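**Ticket 137 – Wrong track order on the Gondwood EP, digital release**

Status: closed
Product: Stolent upload portal
Reported by: label side, Mestbridge office

**Problem**

The four-song Gondwood EP went live on two of the streaming stores with the songs in the wrong order. The title track should be first. On both stores it plays third, and the instrumental opens the record. The other stores have it right. The vinyl is not affected – the test pressing matches the label copy.

**What we checked first**

- The track list in the portal. Correct.
- The file names. All four start with a track number, and the numbers are correct.
- The ISRC codes. Each one matches its song, so plays are being counted against the right title.
- The preview page we send to press. Correct order.
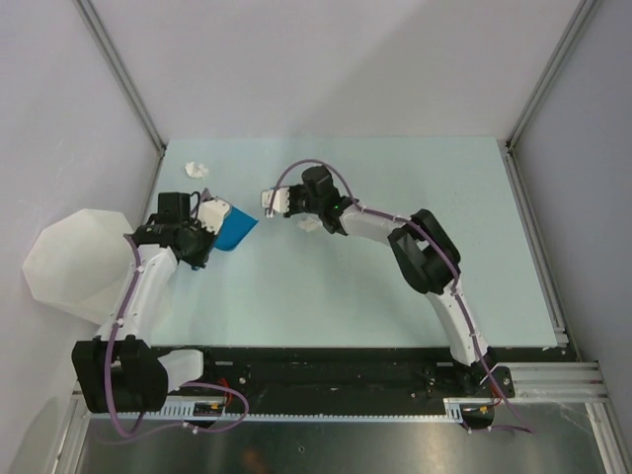
Play counts were the first worry, and they came through fine. The title track had 900 plays on the two affected stores by the time we opened this ticket, all logged under its own code. What we could not explain was why only those stores were wrong when every store gets the same delivery. The portal shows one package with one track list, in a plain table with no more going on in it than the pale green tabletop with the two robot arms along its edge. There is no per-store view, so we had to ask support for the delivery files.

**Log**

*March, 9:40 a.m.* Ticket opened. Sent screenshots from both stores and the portal track list.

*11:15 a.m.* Support asked us to clear the app cache and look again. Done on a phone and a laptop. Same result.

*1:30 p.m.* Support sent the delivery files. The master file has the right order. The update file, sent after we fixed a typo in a writer credit on the MacRitchie remix, has the old order from our first draft. 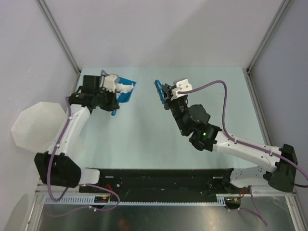

*2:05 p.m.* Compared the two files line by line. The update file was built from the saved draft and not from the approved release. Stores that had already taken the master ignored the order in the update. The two slower stores took the update as their first copy.

*2:50 p.m.* Tried a redelivery from the portal. It failed with "no changes found" – the portal only compares against the approved release, and that was never wrong.

*3:20 p.m.* Workaround: added a space to the end of the copyright line, saved, took it out again, saved and approved. The portal then let us send a full delivery. Waited 20 minutes for it to leave the queue.

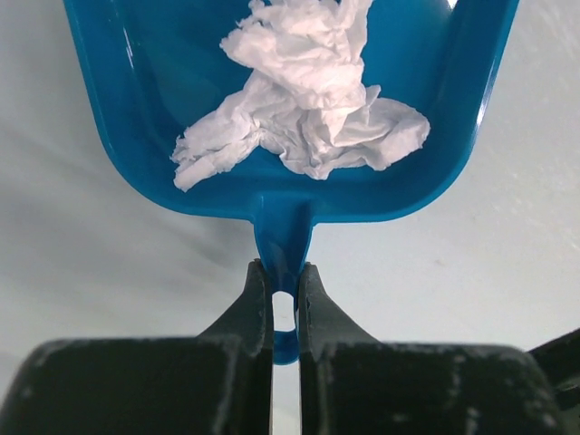
*4:10 p.m.* Support confirmed that both stores had received the new package. One was showing the right order by the end of the day. The other changed overnight.

**Cause**

An old draft stays attached to a release after approval. Editing a credit from the Contributors tab opens that draft. Editing from the Release tab opens the approved version.

**Until this is fixed**

- Make credit changes from the Release tab only.
- Delete the draft once a release is approved.
- After any update, ask support for the delivery file and read the sequence numbers.

Support has logged the draft problem as a bug, with no date for a fix. The next Gondwood single has one track, so it can go out as planned. Please reopen this ticket if the order changes back on either store.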